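Sprechzettel, Vortrag »Die graue Kiste«, 2/11/24
Mabaso, kleiner Saal, 30 Minuten plus Fragen

Einstieg (noch ohne Folie)

Hallo zusammen, schön, dass ihr da seid! Ich bin Farzana Pirzada, ich kümmere mich bei Stedeo um alles, was in Kisten liegt, und ja, das ist ein richtiger Beruf. Wer von euch hat zu Hause eine Schublade, in die alles reinkommt, was keinen Platz hat? (Hände abwarten, gibt immer Gelächter.) Genau, und in der Firma ist diese Schublade eben ein Behälter mit vier Wänden und einem Boden, und um den geht es heute.

Kurz erzählen, wie ich dazu kam: Inventur im Lager, 193 Behälter auf der Liste, und auf den meisten stand »Diverses«. Auf einem stand »Diverses neu«. Da hab ich mir gedacht, jetzt reicht's, jetzt räume ich das auf. Hat dann den ganzen November gedauert (Pause, Wasser trinken).

Folie 2: Was ist eigentlich gemischte Ware?

Mit gemischt meine ich: verschiedene Formen, verschiedene Farben, alles in einem Behälter, ohne Fächer. Das klingt harmlos. Aber sobald zwei Sachen voreinander liegen, sieht man von der hinteren nur noch die Hälfte, und dann geht das Gewühle los. Ich hab das selber oft genug gemacht, Arm bis zum Ellbogen rein und rühren. Bitte nicht nachmachen, davon wird es nur schlimmer!

Überleitung: Gucken wir mal rein. Klick.

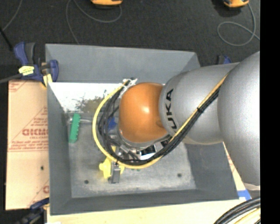 Folie 3: Blick in den Behälter. Unten links das gelbe Teil, davor der kleine graue Metallblock.

Erst mal nichts sagen, Leute schauen lassen. Dann fragen: Was fällt euch zuerst auf? Fast immer kommt Gelb, manchmal Blau. Der Metallblock kommt meistens als Letztes, und da will ich hin. Grau auf Grau ist gemein. Der Block verdeckt das gelbe Teil auf der rechten Seite, und trotzdem schaut man am Block vorbei aufs Gelbe, weil das mit seinen runden Ausbuchtungen einfach mehr hermacht. Wer findet das Grün? Ist nur ein winziges Stückchen, unter dem gelben Kabel. (Wenn keiner es findet: mit dem Pointer drauf, aber Zeit lassen.)

Dann auf den Boden zeigen, mein Lieblingsthema. Verkratzt, fleckig, helle abgewetzte Stellen, vor allem Richtung Vorderkante. Ich mag solche Böden ja, ich finde, ein Behälter darf ruhig nach Arbeit aussehen. Für kleine graue Teile ist so ein fleckiger Untergrund allerdings ungünstig, da rutscht der Blick drüber weg. Bei uns haben wir es mit hellen Einlegematten probiert, 281 Stück bestellt, passten nicht. Die Wände sind nämlich schräg, und ich hatte oben gemessen statt unten. Diese Geschichte ruhig ausführlich erzählen, die kommt gut an, und Farzana Bhutto sitzt im Publikum und hat damals die Rechnung freigegeben (winken!).

Folie 4: Was ich heute anders mache

Immer am Boden messen, siehe oben. Graue Kleinteile kommen bei mir in einen hellen Behälter, Buntes darf in den grauen. Und nicht mehr so voll! Früher haben wir nachgekippt, solange oben noch Luft war. Inzwischen höre ich auf, sobald ich den Boden kaum noch sehe, und damit suche ich deutlich weniger.

Wer schräge Wände hat: Die kleinen Sachen landen gern unten am Rand. Da gucke ich beim Leeren immer zweimal hin. Im Lager Jemodport haben wir auf diese Weise eine Tüte Unterlegscheiben zusammenbekommen, 300 Stück, die alle schon als verbraucht gebucht waren. Tüte mitbringen und herumgeben, liegt im Rucksack vorne!

Falls noch Zeit ist: die Sache mit den Etiketten von Pranico, die sich im Kalten abgelöst haben. Sonst weglassen und direkt zu den Fragen.

Fragen, die bestimmt kommen

Warum keine Fächer? Weil sich der Inhalt bei uns dauernd ändert und die Fächer dann wieder falsch sind. Was ist mit Deckeln? Haben wir, benutzt kein Mensch. Und wer nach Einlegematten fragt: Ich hätte da noch welche abzugeben, bitte hinterher bei mir melden.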